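Kellside Handheld Gripper Pair: Set-up and Care Guide
Section 4: Getting a tabletop station ready

Last revised Nov 19, 2019 by Rochelle Tipoki

Welcome to the fun part! If you have worked through Section 3, both grippers are charged, labeled and paired with the logger, and you are ready to put them to work on a table. The first set-up takes a little patience. After a few rounds you will do it while talking to somebody.

This section covers the cables, the finger check, the tray-and-bowl warm-up and the end-of-day care. Calibration of the finger sensors is in Section 5, and you should do that only after the warm-up runs cleanly.

4.1 Before you start

You will need:
The left and right grippers (the serial number is inside the battery door; even numbers are left)
Both cables and the Momer logger box
The 2 mm hex key from the lid of the case
A lint-free cloth
A tray, a plate and a bowl, all light enough to lift with one gripper

Caution: Keep your bare fingers out from between the gripper fingers whenever the logger light is green. The springs are stronger than they look.

4.2 Cables

1. Switch the logger off.
2. Plug the left cable into port L and the right cable into port R. The plugs are keyed, so if one won't go in, turn it and try again. Please don't push!
3. Let each cable drop away from the back of your hand with enough slack that you can reach the far edge of the table. A tight cable pulls on the handle and shows up later as a wobble in the recording.
4. Check that neither cable crosses the tray area.
5. Switch the logger on and wait for two short beeps, one for each gripper.

Note: If you get one beep only, swap the cables at the logger end. When the missing beep moves to the other side, the cable is bad. When it stays put, look at the gripper socket for bent pins.

4.3 Finger check

1. Hold the gripper by its handle with all your fingers wrapped around it, as you would hold a flashlight.
2. Open and close it slowly ten times. The two fingers should move together and meet flat at the tips.
3. If one finger lags, loosen the small screw at its base by a quarter turn, close the gripper, and tighten again.
4. Look over the side plate and the top bracket for loose screws. These hold your tracking parts, and a plate that has shifted even slightly means a new calibration.
5. Wipe the finger pads with the dry cloth.

Caution: Never use oil on the finger joints. They run dry by design, and oil creeps onto the pads and makes dishes slide.

4.4 The warm-up

I love this one. It uses both hands, it shows you most set-up faults in a couple of minutes, and it is surprisingly satisfying once you get the feel for it.

1. Put the tray near you with the plate behind it, toward the far edge of the table.
2. Set the bowl on the tray.
3. Bring the left gripper in from the side and close on the rim. Take a small bite of the rim; you don't need the full length of the fingers.
4. Keep the right gripper open and close to the tray, ready but out of the way.
5. Raise the bowl a little and let it tilt. Pause there and feel for slipping before you go any higher.
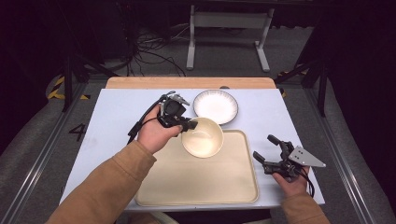

6. Lower the bowl, let go, and do the same again with the right gripper while the left one waits.
7. Now lift the bowl with either hand and place it on the plate. Go slowly the first few times — the plate will tell you with a loud clink if you come down too fast.
8. Press STOP on the logger and read the frame count on its display.

A good warm-up take has at least 500 frames. My own usually land higher, and the longest one saved on our Bright demo drive is 2,964 (I was enjoying myself).

4.5 If something feels off

Bowl slips out as it tilts: clean the pads again, then check that the tips meet flat (4.3, step 2).

Gripper closes but the logger shows it as open: restart the logger with both grippers fully open. It reads the open position at start-up.

Frame count stops at 384: the logger has fallen back to its internal memory. Reseat the card and start a fresh take.

Position jumps when your hands come close together: one side plate is hiding the other. Work with the grippers a little farther apart and try the same move again.

4.6 End of the day

1. Switch off the logger before you unplug anything.
2. Coil the cables in wide loops. Don't wind them around the handles, tempting as it is.
3. Store the grippers with the fingers open so the springs can rest.
4. Write the day's takes in the log sheet.

After every 40 hours of use, replace the finger pads as a full set. Spare pads ship from the Geltport parts desk, and the order form is on the last page of this guide.

Next: Section 5, Calibrating the finger sensors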